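## Planner notes: regrasp logic in the garment stack

*Jun 18, 2024*

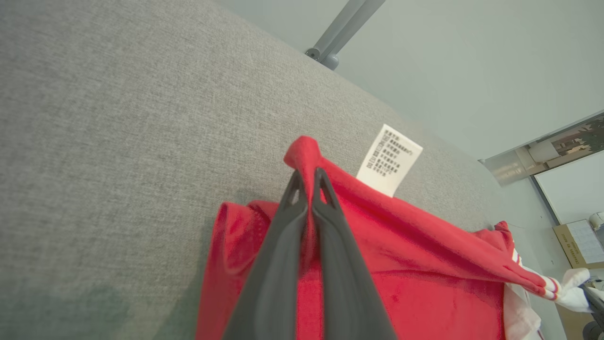

The grasp planner used to treat every pick as a fresh problem. It took a wrist view, scored candidate folds, committed to the best one and closed the fingers. If the pick failed, it went back to the start and scored everything again, often landing on the same fold with the same result. The release now on the Plukstead branch replaces that loop with a small state machine that remembers what was tried.

The states are `approach`, `pinch`, `verify`, `lift` and `regrasp`. The new one is `verify`. After the fingers close, the controller holds position and compares the commanded finger gap with the measured one. A gap that closes to zero means no fabric between the tips. A gap that stays wider than expected usually means several layers, and on a sleeved garment that often means body and sleeve together. Only a gap inside the configured band moves on to `lift`. Everything else goes to `regrasp`, with the failed point and its reason written to the attempt list.

Manaia Harawira wrote the attempt list. Each entry stores the fold point in the base frame, the approach angle and the failure code. Candidates close to a failed entry are marked down, but only if the approach angle is also similar. The first version ignored angle and threw away good folds that just needed to be taken from the other side. Entries are dropped when the fabric mask changes by more than the threshold, on the assumption that the garment has moved and the old points mean little.

Segmentation is still the weak part. The Lenz model separates fabric from upholstery well enough when the colors differ, but it is unreliable on three things:

- labels that stand up from the cloth, which it sometimes scores as a fold ridge
- striped cuffs and trim, which it splits into separate regions
- a second garment touching the first, where the boundary wanders

Lachlan Baxter has added a label class to the training set to deal with the first. For the second, there is now a merge step that joins thin parallel regions when they share a depth surface. The third has no fix yet. Until it does, set `max_regions` to 2 and let the planner refuse the pick if it finds more.

Two configuration changes need attention before you pull. The verify hold is now given in milliseconds and defaults to 3000, so old files with the value in seconds will pass through `verify` almost at once. Kerkon, the log viewer, also expects the new failure codes and will show blank rows for older runs -- convert them with the script in `tools/` first.

The replay tool, Prerkum, can step through a recorded pick state by state and rerun scoring with changed weights. It does not simulate cloth. A changed score tells you which fold the planner would have chosen and says nothing about whether the fabric would have held.

Open issues for September are the touching-garment case and a timeout on `regrasp`, which can still cycle if the mask flickers. Logs from any run that does this should go to Manaia with the config file attached.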